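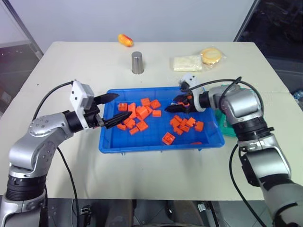
Small orange blocks in a blue plastic tray.

Sorting and counting with blocks

Blocks are some of the oldest toys there are. Children have stacked them, lined them up and knocked them over for hundreds of years. They are also very good for learning about numbers, because you can pick them up and move them about.

Look at the blocks in the tray. They are all orange, but they are not all the same. Most are shaped like cubes. One is taller and larger than the blocks near it. Some have hollow or stepped tops, a bit like toy building bricks.

What is a cube?

A cube is a solid shape with six flat faces. Every face is a square, and all the squares are the same size. A dice is a cube. A cube also has 12 edges, where two faces meet, and eight corners. Run your finger along the edges of a block and see if you can count them all without losing your place.

What does sorting mean?

Sorting means putting things into groups. Each group has a rule. If your blocks are different colours, the rule might be "all the red ones go here". If they are all one colour, you need another rule. You could sort by size, or by shape, or by what the top looks like.

Why use a tray?

A tray with raised sides stops small blocks from rolling on to the floor. It also shows you where your set begins and ends. At Brurkthorpe Primary, each table has one tray, and the blocks go back in it before lunch.

Counting a pile

A pile is hard to count. It is easy to miss a block, or to count the same one twice. Try this:

Tip 25 blocks into a tray.
Move them one at a time from one side to the other, saying a number each time you move one.
Stop when the first side is empty. The last number you said is how many there are.

Now make the blocks into rows of five. You should have five rows. Take away two rows and you have 15 blocks left – you can see this without counting them all again.

Try it at home

You do not need special blocks. Dried pasta, buttons or bottle tops will do, and a baking tray works well. Keep small things away from babies and toddlers, who may put them in their mouths.

Words to know

Cube: a solid shape with six square faces.
Edge: the line where two faces meet.
Sort: to put things into groups using a rule.

Next page: Weighing and balancing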